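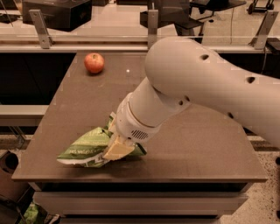
Entered by Zohreh Shirazi, Cotari bench, Saturday, 16:40

Chip bag set, right arm, apple left at the back corner as the distractor. Start pose unchanged from the morning block.

111 episodes recorded, 8 thrown out. Most of the rejects are the same fault: fingers close on the crease, the film slides, operator regrasps. Ermanno wants the regrasps kept and tagged. I would keep them in a separate split -- mixed in, they teach the policy to hesitate before the lift. Left open until Dario has looked at the logs.

Gripper force target lowered one step after the second reject. Wrist stream dropped frames twice, both during upload.

Running total for the task is 653. Next: swap the bag and apple positions, same prompt text.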